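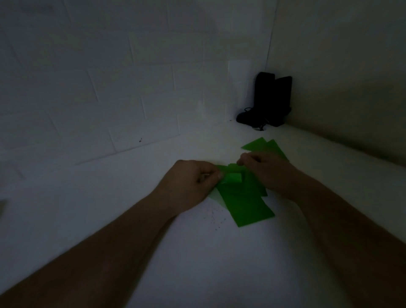
Green sheets being folded by hand on a white surface.

Paper folding is the shaping of a flat sheet by creasing, usually without cutting or glue. The Japanese word origami is often used for the whole field, though some writers keep it for the Japanese tradition and its direct descendants. The basic equipment is a sheet and a flat surface. Most other items sold for the purpose, including bone folders, creasing boards and special mats, are optional, and the claims made for them are seldom tested.

Materials

Thin paper with straight edges is the usual choice. Square sheets are standard in printed instructions, but rectangles are common in schools and offices, where paper comes that way. Bright single colors are popular for practice. Whether color makes folding easier to learn is doubtful. A sheet colored on one side and white on the other does help a beginner tell front from back, but this depends on the contrast between the sides and would work as well in brown.

Very thin paper takes many layers but wrinkles easily. Heavier paper holds a shape and resists small folds, and its outer surface may crack along a crease. Plastic film can be folded too, with mixed results, as it tends to spring open.

Basic folds

Two folds account for most simple models. In a valley fold the paper is brought toward the folder, leaving a crease at the bottom of a trough. A mountain fold goes the other way and leaves a ridge. The difference is only one of viewpoint, and turning the sheet over changes one into the other. Squash folds, reverse folds and pleats are combinations of the two, whatever names the manuals give them.
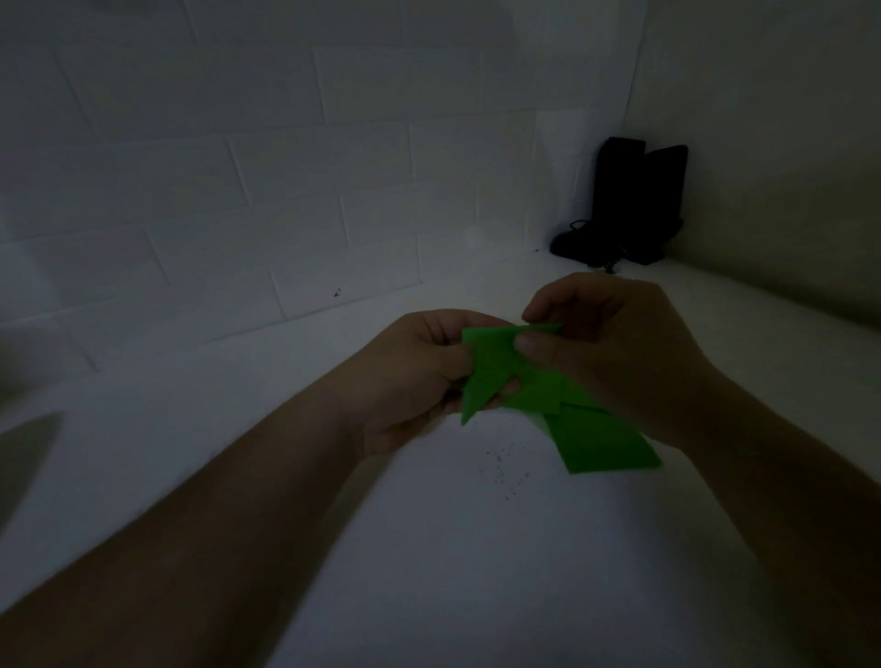
Does paper have to be folded on a table?
Paper can be folded in the air, and many experienced folders work that way for small models, but long straight creases are easier to keep accurate against a hard surface.

Accuracy

Small errors add up. A corner that misses its mark on the first fold will shift every later fold that depends on it, and pressing harder does not correct this. Popular guides tell readers to sharpen each crease with a fingernail. The advice is sound for a final crease and poor for a trial one — a sharp line in the wrong place cannot be fully removed.

Claimed benefits

Folding is widely said to improve memory, patience and mathematical ability. The evidence offered is often thin. A booklet issued by the craft supplier Venex credits the activity with better concentration in children, citing a classroom trial with 62 pupils. The trial lasted 9 weeks and had no comparison group, so any improvement could equally have come from a term of ordinary lessons. Kalevi Harju, reviewing the booklet, accepted that folding is a useful way to show angles and symmetry, and found no support for the wider claims.

Records and collections

Counts of known models are unreliable. The Jistolgate index lists 671 simple designs, but many entries differ only in the last step or in the name.

See also: Bookbinding; Napkin folding; Paper plane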